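Does hand-held gripper data carry over to a real arm?

Posted 6/19/24 in Robotics & Automation

I'm helping with a small project at the Solanthorpe makerspace and we want to teach an arm to pick up kitchen utensils and put them in a holder. I read that you can record the training runs with a hand-held gripper and a camera on it, with no robot involved. Has anyone tried this? How many runs did you need, and did it work on utensils the policy had never seen?

Layug

Yes, it works. Get a good camera and keep the lens clean.

Flostora

Oh, you're going to have fun with this! We did almost the same task in April. We recorded 382 runs, threw out seven where tracking dropped, and trained on the remaining 375. On the arm we tried 13 utensils that weren't in the training set, and it managed all but two on the first attempt.

What surprised me most was how much the variety mattered. Our first batch used only six utensils, always lying the same way, and the policy got very good at exactly that and hopeless at everything else. Once we mixed in upright grips, odd angles and messier backgrounds, things picked up fast – I was grinning for days. 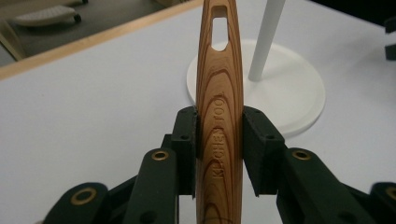
The other thing is speed. Close the fingers slowly and pause for a beat before you lift. People naturally snatch at things, and our arm couldn't keep up with that at all. Also check that your timestamps line up between the camera and the finger width, or the arm will close too early. We lost a week to that one!

Rehema Kimaro

Agree on the timestamps. I'd add that you should match the camera angle on the arm to the one on the hand-held unit as closely as you can. Ours was tilted a little and the grasps kept landing short. What arm are you using?

Zisex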